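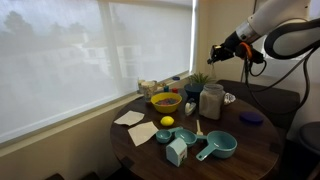

Skullstead kitchen swap is back in November

2023-10-02

Good news for anybody in Skullstead whose cupboards won't close — the kitchen swap is coming back to the Abernathy building in November, and I for one can't wait! Last year I went in with a box of old bowls and came home with a bigger box (my own fault).

The rules haven't changed much. Bring clean containers, jars, bowls and small kitchen things, up to 9 pieces per household, and take home whatever you like. Lids have to come with their containers this time, please. We ended up with some 100 strays last year and most of them are still in my hall closet.

Potted plants are welcome too, as long as they're small enough to carry in one hand. Knives and anything with a plug should stay at home.

Folks coming over from Jernside and Greltville can park behind the building, and the side door is the one to use. Entry is 2 dollars, kids get in free, and the money goes toward new shelves for the shared kitchen — the swap brought in $1,012 last time. Drop-off opens an hour before the doors do.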